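Pidow Marks Its Anniversary With Open House and Consultant Gathering in Sidesdale

May 25, 2022

Independent consultants for Pidow, the household and personal care company, gathered in Sidesdale this spring for the company's annual meeting and an open house at its main offices. The program ran for 2 days and brought together sales representatives, district leaders and members of the headquarters staff, many of whom had worked together only by telephone and video call since the last meeting was held in person.

Pidow began as a maker of liniments and kitchen extracts, sold from a single storefront in Drotdale. The company moved its offices to Sidesdale after outgrowing the original building, and the Drotdale site was later converted to a regional warehouse. It continues to ship orders to consultants in the western districts.

The opening session was led by Kanako Nakajima, director of consultant relations, who joined the company as a part-time representative and moved to the headquarters staff after several years in the field. In her remarks she reviewed the changes made to the ordering system over the past year and thanked consultants for their patience while older accounts were transferred.

"Many of you have customers who have been ordering the same vanilla and the same salve since before you signed up," Nakajima told the audience. "They expect it to arrive on time, and they expect to hear from you. Our job in this building is to make both of those things easier."
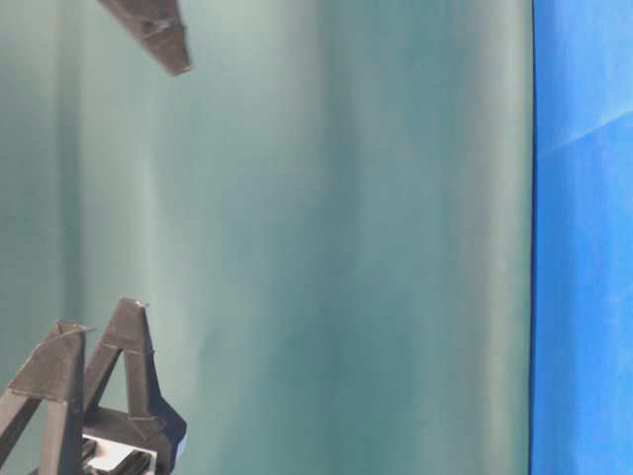 Workshops filled the remainder of the first day. New consultants attended sessions on recordkeeping, sales tax and the proper handling of returns, while experienced leaders met separately to discuss recruiting and the training of first-year representatives. A session on home demonstrations drew the largest attendance and was repeated in the late afternoon. Several participants noted that small gatherings in customers' homes had returned more quickly than expected, particularly in rural districts, and asked that printed catalogs remain available for those events. The company confirmed that the print catalog will continue, with the next edition scheduled for July.

The open house on the second day was free to the public. Visitors toured the front offices and the archive room, where early price lists, tins and delivery ledgers are kept, and sampled baked goods prepared with company spices. Attendance was about 3,000, according to the visitor register.

Awards were presented at the closing dinner. Service pins were given to 34 consultants, and 21 leaders were recognized for growth within their districts. The Dalgleish Award, named for the company's first traveling sales manager, went to the Drotdale district team for its work in keeping orders moving during last winter's road closures – a period when several members delivered parcels in their own vehicles.

Changes to the compensation plan were also announced at the dinner. Beginning in July, consultants will receive commissions twice a month, and the minimum order for free shipping will be lowered. A written summary has been mailed to all active consultants, and district leaders have been asked to review it with their teams before the new schedule takes effect.

Consultants who were unable to attend may request copies of the workshop materials from the consultant relations office in Sidesdale. Proposals for next year's sessions are being accepted through district leaders, and members of the Drotdale team have offered to host a smaller regional meeting at the warehouse in the fall.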